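Wrist view almost all table: keep these episodes or throw them?

Posted by chaimae_b, in Data collection and teleop, 7:40 am

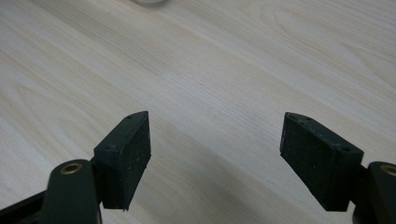
Adel thinks I should delete every episode that begins like this one, and I am not convinced, so I bring the question to the forum.

The case is the following. We collect demonstrations with a hand-held gripper, the camera is fixed on it, and we train a policy for tabletop picking. We have 476 episodes for the task we call Merine (cup to saucer, several tables). When I went through the first frames, I found many where the camera sees the table and the two fingers and almost nothing of the objects. In the one I attached there is only a small piece of something white and round near the top. Between the pads it is wood grain and a shadow.

My questions:

1. Do you keep the episodes which start with the target out of view, or nearly out of view?
2. If you keep them, do you cut the beginning until the object enters?
3. Does a strong wood grain disturb the tracking of the camera pose, or does it help?

For the training we use a short image history, two frames, no external camera. Thank you in advance for any opinion.

Chaimae Benkirane

---

hiswood_mahmoud wrote:

Keep them. I made the opposite choice in January and I regretted it. We removed all the starts where the target was not complete in the view, and the policy became very good when the cup was already in front of it. When the arm started a little too low or turned to the wrong side, it stayed in place and trembled. It had no example of searching.

For question 2, I would cut only the part where the hand is not moving. My people often wait one or two seconds before they begin, and these still frames teach the policy to wait.

Mahmoud El-Sayed

---

qhidayat wrote:

I don't agree with Mahmoud completely. A start with no target is useful only if the movement after it has a reason that the model can see. If the operator knows from his own eyes that the cup is on the left, he goes left directly. But the wrist camera has no information about left. So the model receives almost the same picture of table with ten different directions, and it learns an average or it picks one by chance.

With two frames of history you cannot solve this. I would keep the starts where a part of the target is visible, also if it is a small part, and remove the ones with pure table. The attached one I would keep, if the white thing is your target. Is it?

Qistina

---

chaimae_b wrote:

Good question, and from the first frame alone I can't tell you. We have a white cup and a white saucer, and both have a curved rim. I need to open the rest of the episode for each one. It is slow work but maybe I have to do it.

I did not think about the operator's eyes. We do tell people to look at the table freely, there is no instruction to look only through the camera.

---

adel_elouafi wrote:

Since I am named in the first line, I defend myself a little.

My argument was about cost. Cleaning by hand takes Chaimae about 30 seconds for each episode, and recording a new one takes less than this. So throw away the doubtful ones and record again with a better rule: lift the gripper higher at the start, hold it so that the target is between the fingers and the top of the image, then begin. At Rutherford we did so and our success was better with fewer episodes.

I accept that we tested always from the same start height.

---

hiswood_mahmoud wrote:

Adel, your last sentence is my whole point. Start from another height and then tell us the result :)

Qistina, I agree about the average problem. What we do now is to ask the operator to make first a small lift and a look around, always the same type of movement, and only after it to approach. Then the empty view has one clear meaning, "go up". The episodes are longer but the behavior is much more stable.

---

qhidayat wrote:

Yes, that I can accept. But then the old episodes without the lift should not be mixed with the new ones, or you have again two answers for the same picture.

---

blathnaid_mg wrote:

On question 3. Grain like this is friendly to tracking in general, because the lines and the arched patterns give it something to hold. The bad surface for us was the plain white table at Sandum, where we lost 11 episodes in one afternoon. Two things to check, please:

- Mask the fingers before you run the pose estimation. They stay at the same place in the image while the table moves, and specks on the pads can be taken for features.
- Look at the shadow. If it is from the hand or the tool, it travels with you, and its border can also produce false points.

I have seen people mask the fingers and forget the shadow.

Bláthnaid Mac Giolla

---

chaimae_b wrote:

Thank you to all. The fingers we mask, the shadow not. I will look at the tracking error in the episodes which have a dark band near the pads and compare with the others.

My plan for the moment: I separate the episodes in two folders, target partly visible and target absent. The first folder stays. The second I keep out of the training but I don't delete it. Then I record a new set with Mahmoud's lift, from different heights, and train with and without. Adel can choose the test heights so he will not say that I cheated.

---

adel_elouafi wrote:

I choose low ones then. I still say you will lose two days.

---

Comments (3)

tomtable: How long are your episodes? Our limit is 4000 frames and with a lift at the start we would pass it sometimes.

chaimae_b: Much shorter than this. The approach and the grasp are quick, only the placing is slow.

gripnovice: I read all and I have the same problem with a drawer task. When the drawer is closed there is just a flat front in the view. Would you also use the lift there, or a step back?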